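Power supply efficiency and the office electricity bill

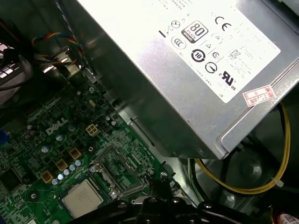

The building's annual electricity review came back in May, and the largest line after lighting and cooling was desktop computers. Tatiana Bednárik in facilities asked the hardware group to explain where that energy goes and which part of it can be avoided. A summary follows, with the purchasing rules that will apply from the next order.

A desktop power supply converts alternating current from the wall into the low direct voltages the computer needs. The conversion is never complete. A unit that delivers 200 watts to the computer while drawing 232 watts from the wall loses 32 watts as heat, for an efficiency of 86 percent. The loss is paid for once at the meter and, in the warm months, a second time when the air conditioning removes it from the room.

Efficiency changes with load. Most units do best near half of their rated output and fall off toward both ends, with the steepest drop at very light loads. The 80 PLUS levels (Bronze, Silver, Gold and so on) set minimum figures at fixed load points, and the basic levels do not test below 20 percent of rated output. An office computer showing a document and a mail client often runs well under that point. Two units with the same badge can therefore perform quite differently at an ordinary desk.

Mojtaba Kazemi put a wall meter on 26 desktops on the second floor for two working weeks. The median draw during office hours was 73 watts, including the supply's own losses. Many of these machines were bought with supplies rated at 650 watts, on the theory that extra capacity does no harm. At that rating the computer spends nearly the whole day in the poorest part of the curve. A 400 watt unit of the same grade would sit closer to its tested range and would still cover the highest peak recorded on the floor.

The second finding concerns nights. Of the machines metered, nine were left fully on from evening until morning. Their owners had turned off the monitor and assumed the computer would sleep. In most cases sleep had been disabled by an old update policy that Torquil Lindsay has now removed. A sleeping desktop in this group draws under three watts. The saving from working sleep settings is larger than anything available from a better supply, and it costs nothing to apply.

Replacing working units early is not recommended. Moving from Bronze to Gold on a 73 watt desktop saves a few watts at best, and at our tariff the new part would take longer to pay back than the computer is likely to stay in service. The case is different for the rendering machines in the Varkby room, which run near half load for most of the day and often through the night. Gold or better will be specified there whenever a unit fails or a machine is rebuilt.

Rules for new purchases:

Standard desktops: 400 watts maximum, Bronze or better.
Rendering and test machines: sized so that the normal working load falls between 40 and 60 percent of rating, Gold or better.
All machines: sleep after 30 minutes without input. Exceptions go through Norbert Šimko, with the machine name and an end date.
Spare stock: one unit of each rating, kept in the Zirnik cabinet. Write the date of purchase on masking tape and put it on the side, away from the label, so that the output table stays readable.

Two practical notes. Wattage on the label is output, so it cannot be compared directly with a wall meter reading. Also, the output table lists each voltage separately, and the 12 volt line is the one to check on any machine with a graphics card - a high total can hide a weak 12 volt figure in older units.

The metering will be repeated on the ground floor in the fall. Anyone who wants a desk included should write to Mojtaba with the room number. Meter readings by machine are in the Pivo folder on the shared drive, in the same layout as last year.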